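Senedel Kitchen Scale — my notes after a winter of using it

I sell very few things on this site, and everything in the shop is something I've used myself for at least a couple of months. The Senedel scale has been on my bench since April, and I've finally got enough of them in to list it properly.

I'd put off weighing my food for years. It sounded like a lot of fuss, and I was pretty sure I knew what a serve of muesli looked like (I didn't, I was pouring close to double). The Senedel made it easy enough that I kept going past the first week, and that's a big call from someone with a drawer full of abandoned gadgets!

What you get

Senedel flat kitchen scale, item 2953
Weighs up to 4 kg in 1 g steps
Grams, ounces and millilitres
Tare button on the front edge, big enough to hit with an elbow
Runs on two AAA batteries, included
Wipe clean only, please don't put it in the dishwasher

The tare button is the bit I use most. Bowl on, press, yoghurt in, press, berries in, press. I write the numbers on a notepad next to the kettle and add them up after tea. If you like an app, that's fine too, but the scale doesn't talk to your phone and I'm glad of it.

It replaced my old Genico, which was a decent scale but switched itself off while I was still chopping. The Senedel stays on for 40 seconds after the last change in weight, and that has been plenty for me — even with an onion on the go.

A couple of grumbles. The display is a bit dim in full sun, so I've moved mine away from the window. And it takes a moment to settle with very light things like a pinch of seeds or a teaspoon of cocoa.
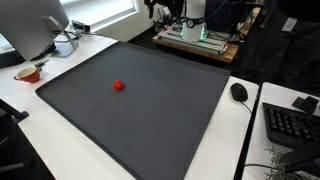
I don't weigh everything any more, by the way. Veggies go on the plate by eye. I still weigh the stuff that creeps up on me, so nuts, cheese, pasta, peanut butter. Your list will probably be different, and if you have any medical reason to watch what you eat, have a chat with your doctor or dietitian first.

Orders

I pack on Tuesday and send from Bettencourt. Pick-up is fine if you're local, just put Griltuvlow in the delivery notes and use code 3636 at the checkout so you aren't charged postage. Spare battery covers are in stock as well — choose the colour when you order.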